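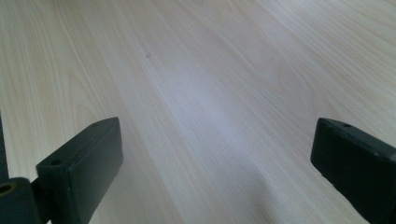 Support > Billing & Orders > Resolved

Ticket 3899: Skiltmont invoices printing twice

Opened by Omolara Ogunleye, Lincombe branch. Every invoice over one page comes out in duplicate. Single pages are fine.

9:40 Cleared print queue. No change.
10:15 Driver copies set to 1. The Skiltmont template was also set to 2. Changed it to 1.
10:30 Reprinted invoice 2913, one copy. Omolara confirmed.

Please check the March batch for duplicates before mailing. Closed, D. Masson

2 comments · 0 shares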